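About Us

The Tomaszewski Lectures in Modern History

Welcome, and thank you for wanting to know a little more about us. If you have come to this page because a friend forwarded you one of our notices, or because you sat next to somebody on a train who would not stop talking about the Congress of Vienna, then you have come the usual way, and we are very glad to have you.

We are a small independent school of history for grown-ups. We offer evening lectures, reading courses and a modest publishing list, all of it to do with Europe and its neighbors from the French Revolution to the end of the Cold War. There are no entrance requirements and no grades. Some of our students have doctorates and some left school at sixteen, and after a few weeks in the same reading group it is hard to remember which is which.

How we began

The school started in the front room of the old Tomaszewski bookshop on Destar Street, which sold secondhand history, maps and a certain amount of sheet music. The shop closed at six, and on Thursdays a handful of regulars stayed on to argue about whatever had come in that week. One winter a retired lecturer among them offered to give a proper talk on the revolutions of 1848, with a handout, and so many people came that the shelves had to be pushed against the wall. A second talk followed, and then a series, and by the time the bookshop itself shut its doors the lectures had a life of their own. We kept the name out of gratitude, and we kept the shop's long reading table too, which still has ink on it from the days when prices were written in by hand. 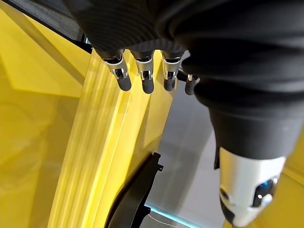

We have moved twice since then. For a good many years we met above a bank, in rooms that were handsome but very cold, and people who heard our course on the retreat from Moscow there still say they have never been so well prepared for a subject. We now have the ground floor of Motov House, where there is a lecture room, two seminar rooms and a library that we are rather proud of. The heating works. There is a ramp at the side entrance and a hearing loop in the lecture room, and if there is anything else that would make it easier for you to come, please write to the office and we will do our best.

What we teach

Our year runs from the fall to the early summer. The heart of it is the Thursday lecture, which lasts an hour and is followed by questions and then by coffee, and the questions very often carry on right through the coffee. Speakers are asked to talk about work they are doing at the moment, so you may well hear an argument before it has quite settled down, and we think that is a good part of the pleasure. In recent seasons we have had talks on the railways of the Habsburg lands, on wartime diaries kept by schoolteachers, on the grain trade through Odessa, and on how the historians of the 1950s fell out with one another over the causes of the First World War (that one ran very late).

Alongside the lectures we run reading courses. Each one takes 10 weeks and follows a single book or a small group of documents, with a tutor to keep everybody more or less on the same chapter. Groups are kept to 2 seminar tables, and when those are full we start a waiting list. The most popular by a long way is "Reading Old Handwriting," which we offer every year and which has sent dozens of people off into their family papers with a magnifying glass and a gleam in the eye. We also offer "Letters from the Peace Conferences," "The Historian as Witness," and a course on the history of history writing itself, from Ranke onward, for those who like to know who taught whom and who stopped speaking to whom.

In November we hold our study weekend, which takes a single year and looks at it from as many sides as we can manage. There is a bookstall and a very long lunch. Please book early for this one, especially if you would like a seat near the front.

The library and the papers

The library at Motov House holds the books left to us by the shop together with several later gifts. It is strongest on Central Europe, on diplomatic memoirs and on local histories of the kind that were printed in small numbers and seldom reviewed. Anyone enrolled in a course may borrow from it, and anyone at all may come in and read.

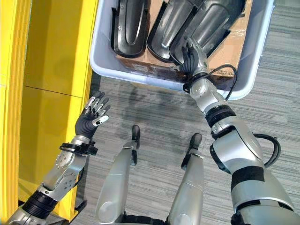 We also look after a collection of 1214 letters known as the Destar correspondence, written between a family of paper merchants and their customers across the continent. They are full of prices and complaints about damp, and then every so often a war or an election comes through in the middle of a sentence about envelopes. Our handwriting students have been transcribing them page by page, and typed copies of the finished ones are kept in a set of green binders by the window. If you would like to see the originals, please ask in advance so that we can have them ready for you.

Our books

Under the name Cindotness Press we publish a short volume of essays most years, drawn from the lectures and edited with care and, we have to admit, no great speed. So far there are some 30 titles, counting the pamphlets. They are sold at lectures and by mail, and a number of independent bookshops are kind enough to stock them. The name comes from a misprint on our very first poster. The poster was meant to say something else entirely, but we had grown fond of it by the time anyone thought of having it redone.

Who teaches here

Our tutors are working historians, archivists, translators and schoolteachers, and several of them first came to us as students. All of them have been asked to explain things without showing off, and to leave plenty of room for people to disagree. We would much sooner hear a good question from the back row than a perfect silence.

How we are paid for

We are a nonprofit. Course fees cover most of our costs, and the rest comes from book sales, gifts and the annual appeal. Lectures are free, with a basket by the door. Reduced fees are available for any course, and all you need to do is tick the box on the form. You will not be asked to explain.

Coming to see us

The best introduction is simply to turn up to a lecture. Doors open half an hour before the start, and there is no need to reserve a place except for the study weekend. Our next open evening is on Monday, February 3, 2020, when you can meet the tutors, look through the reading lists and handle some of the more robust items from the library. Children are welcome if they like that sort of thing, and quite a few of them do.

The office is open on weekday mornings. We answer every letter and every email, though letters tend to get the longer reply.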